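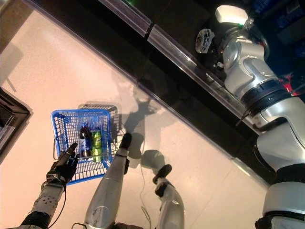

3.2 What the songwriters did with the chord tool

I went into this part of the study expecting people to fight with Bevano, our chord suggestion app, and mostly they didn't. We gave it to 47 hobby writers in Crabtree and asked them to finish a song each by December. I'd guessed they would take whatever chord came up first (I certainly do!), but they skipped past it and went looking for something odd. 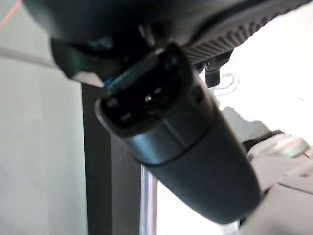 Figure 3. Dark gray cylinder with a recessed end face, near the gripper.

The logs hold almost 3000 chord swaps, and I read far too many of them with a guitar on my knee. Most swaps landed in the bridge. Verses hardly moved at all, and I think that's habit more than taste: people write the verse first, get fond of it and leave it alone.
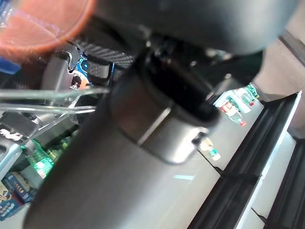
Piano players were the bolder bunch, happy to try a minor four or a borrowed chord just to hear it. Guitarists tended to back out as soon as a barre shape showed up, and I can't blame them. Ristlow's older survey of home recording saw the same split, though it only looked at finished songs, so we can't line the two up neatly.

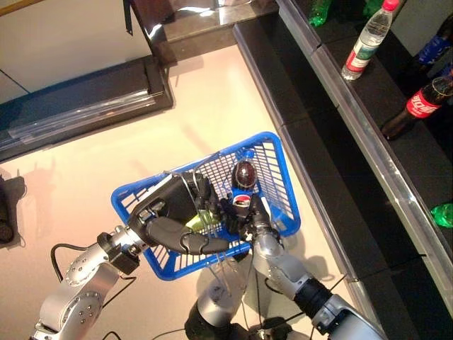
Figure 4. Blue basket held by two robotic arms.

I'd still like to know how much the playback sound mattered, and we pick that up with the Vinddale group in the next section.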